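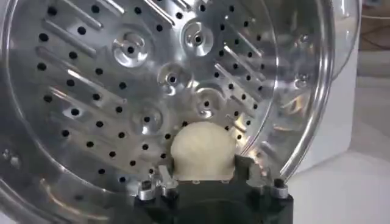 Polished perforated stainless steel with pressed ribs and bosses, clear rim at right.

Tip sheet 459: Perforated stainless and clear curved covers
Compiled by Meenakshi Krishnan, Tinddale. Revised 21 May 2022.

Scope
Drums, strainer plates, steamer inserts and similar parts with small round holes, plus the clear doors, lids and bowls that often go with them. Coated, anodised or painted metal is not covered.

Before starting
Switch off and unplug any appliance. Remove loose lint or food scraps by hand. Check the maker's instructions for any cleaner that is ruled out, and follow them where they differ from this sheet.

Perforated metal
Mix 5 mL of plain dishwashing liquid into a litre of warm water. Wipe with a well-wrung microfibre cloth, following the polish lines where they are visible. On a mirror finish, use straight overlapping strokes.

Residue collects at the hole edges and at the foot of raised ribs. Work these with a soft nylon brush held square to the surface. A bottle brush is too coarse for small holes, and an interdental brush is a better fit. Do not push wire or a skewer through; the burr it raises will catch fabric.

For white mineral spots, lay on a cloth dampened with diluted white vinegar, one part to three of water. Leave it for four minutes, then rinse twice. Tinddale tap water measured 83 mg/L hardness on my last test strip and one application is normally enough at that level. Keep vinegar off rubber seals and never combine it with bleach.

Steel wool is unsuitable. Fragments lodge in the holes and leave rust marks that look like corrosion of the plate itself. If marks of this kind are already present, try a non-chlorinated cream cleanser on a small area near the rim before going any further.

Clear covers
Establish whether the cover is glass or plastic before choosing a cleaner. Glass will tolerate metho. Acrylic will not, and may craze along a moulded edge some time after the cleaning was done. If the material can't be identified, treat it as acrylic and use the same soapy water.

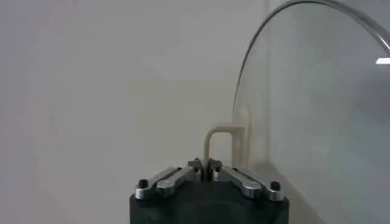

A curved cover should be wiped from the crown to the rim with light pressure, turning the cloth often. Dry it immediately. Inspect at a low angle, first from one side and then from the other, as haze on a dome is easily mistaken for a reflection.

Hooks, clips and other small fittings are best washed separately in a bowl and left on a towel overnight. Lenni Leinonen suggests a mesh produce bag for this, closed with a peg.

Drying
Leave doors and lids ajar. Wipe standing water out of any dished section and run a dry cloth around the rim.

The next revision is planned for June and will add rubber seals.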